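Search tips and repairs
Search
Go

Laundry, Kitchen, Garage, Gadgets

When the Gripper Won't Let Go: Tips From a Jammed Hand

Posted 8/8/24 by Nyokabi Ondieki
1,891 views

I love this machine. I want that on record before I spend a whole page on the evening it closed on a tablecloth hem and refused to open again. It has folded more napkins than I have in my entire life, and I still stop what I'm doing to watch it. But a gripper that's stuck shut needs handling with some care, and I did nearly everything in the wrong order the first time, so these are my notes, cleaned up a little.

Ours is a helper arm with a two-sided linkage hand. If yours is built differently, the general order still works but the details won't, so keep the manual open next to you.

What went wrong

The job was a dark tablecloth, heavy cotton, with a loose thread along one edge that I'd been meaning to snip since May. The hand closed, lifted, and the thread wound itself into one of the pivots. The next time it was told to open, one side moved and the other side didn't. Then came a little chattering noise as it tried again. And again! It will keep trying for as long as you let it, and each try winds the thread in tighter.

I grabbed the cloth and pulled. Please don't do that. The side that was free snapped inward and caught the end of my thumb. It was a bruise and nothing worse, but those bars come together like scissors and I had my fingers exactly where they meet.

Stop it first

Hit the stop button before you touch anything. Pausing the job from the tablet is a different thing. On ours a pause leaves the motors holding, and a held motor can let go or start back up when you clear the message. After the stop button, switch off at the wall and unplug.

Then wait two minutes. The maker's sheet that came with ours asks for this, and I used to skip it.

One more thing, and this bit surprised me: with the power off, the arm may sag. Tatu Rweyemamu, my neighbor, holds it from underneath while I unplug, well back from the hand. If you're on your own, slide a firm cushion or a stack of folded towels under the forearm beforehand. Never the floor lamp. (We had a floor lamp.)

Taking the cloth off

1. Hold up the weight of the cloth. Bunch it loosely on a chair or over your arm so nothing is dragging on the hand. Most of the jam is the weight of the fabric pulling the thread tight.

2. Find the thread before you cut. A flashlight held low and to the side shows it much better than one from straight above. Dark thread on a black housing is miserable to see, and I ended up using the bright light from my sewing box.

3. Snip close to the fabric on one side and close to the pivot on the other. Small curved nail scissors are perfect for this! Kitchen scissors are too fat.

4. Draw the leftover piece out with blunt tweezers, following the direction it was wound. If it resists, go a quarter inch back the other way and try again.

5. Leave the pivot screws alone unless the manual gives you a torque setting. I loosened one of the upper ones on my first attempt and the fingers closed crooked for a week afterward. Soledad Gaete, who does repairs at Plenberg, put it right with the proper hex key and was very nice about it.

6. Look over both sets of bars, even if only one side was stuck. On our Galbot the two sides mirror each other, so I compare them: same angle, same gap, pivot screws seated at the outer ends and again lower down in the blocks. Fluff likes to collect by the black bracket in the middle where the inner ends of the bars meet — a dry, soft paintbrush gets it out.
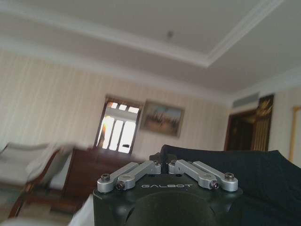
Before you plug it back in

Clear the cloth right out of reach. A big piece of fabric has a way of sliding back over the hand while you're busy reading the tablet.

Move pets, children and your own sleeves. Roll the sleeves up, tie your hair back, take off anything on a cord.

Run it open and closed with nothing in it, at the slowest speed. Both sides should start together and stop together. If one lags or you hear the chattering again, press stop and go back to the thread hunt. If it's still lagging after a second cleaning, call for service. I'd sooner fold by hand for a few days than cook a motor.

Then give it something easy. I use a plain dish towel with no fringe.

Keeping it from happening again

Trim loose threads before laundry goes in the basket. It takes seconds and I now find it weirdly satisfying.

Keep fringe, lace, tassels and drawstrings out of the robot pile altogether. Those go in my pile.

Turn down the retry setting if yours has one. Ours now gives up after two tries and beeps at me, and I wish I'd known about it sooner. It was buried under "Task behavior".

Brush out the pivots every 400 cycles, or whenever you hear anything gritty. No oil! Oil grabs lint, and it will mark a tablecloth in a way that takes longer to fix than the jam did.

Keep the snipping scissors, tweezers, brush and flashlight together in one pouch near the plug. Mine hangs on a hook by the outlet, and I've used it for the vacuum roller too — same thread problem, same tools, much less drama.

Got a better way to get thread out of a pivot? I'd love to hear it. Esther Ogola wrote in to suggest a fine crochet hook, and I'm trying that next.

2 comments
Share this tip
Contact | Copyright | Back to top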